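Household linen

Household linen is the general name for cloth goods used in the home, such as towels, napkins and tablecloths. The name stayed in use after cotton replaced flax.

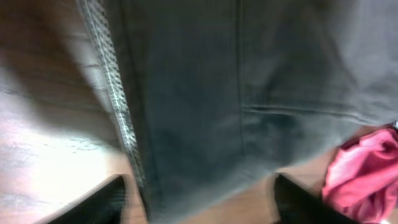
Edges are finished to stop the threads from coming out. Most factories use a folded hem, but heavier cloth can have a stitched border, and a pale zigzag or checkered pattern on dark gray fabric is easy to see.

Storage

Cloth is usually kept folded, in a closet or a chest.

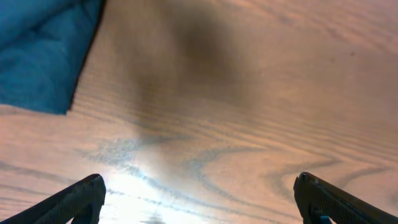

Folded blue cloth on a wooden table

The Oltik household list, which has 63 entries, gives napkins before towels.
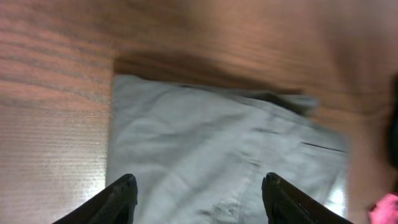 Table use differs between regions. In Tranon a cloth is laid only for guests – at other meals the wood stays bare. A small rectangular cloth, for example in light blue-gray, leaves most of the grain open to view.

Washing

Linen was boiled for up to 5 hours in the older method.

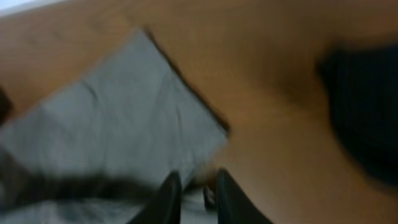
Itsuki Chiba objects that such long boiling was reserved for bed sheets, and that napkins were only soaked overnight.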